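Shared workshop builds two-armed packing robot

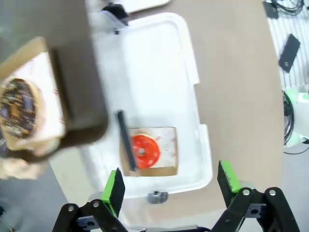
Members of the Vundaner shared workshop have built a two-armed robot for handling light packaging, using 500 euros from the workshop's equipment fund. Gheorghița Nistor, who leads the build, started it in January with a set of second-hand motors and a controller board from Drivum. Food in open boxes has been the hardest load so far, as the card bends when it is gripped. In the current round of work one gripper holds a box with a chocolate-glazed donut in it, while the other is open over a white plastic bin where a red-glazed one sits on a cardboard tray. The lime-green pads on the open gripper's fingers are the third type the group has tried.

Nistor said the arms can lift 120 grams each and that she wants to double this before the summer open day. "The software is fine. The wrist joints need to be stiffer," she said.

The workshop has 25 members and is open to visitors from 7 pm.

Recent items
Kallberg lathe back in use
Ene footbridge to close for repairs
Soldering evening: places left

Contact us | Copyright Vundaner Workshop News | Back to top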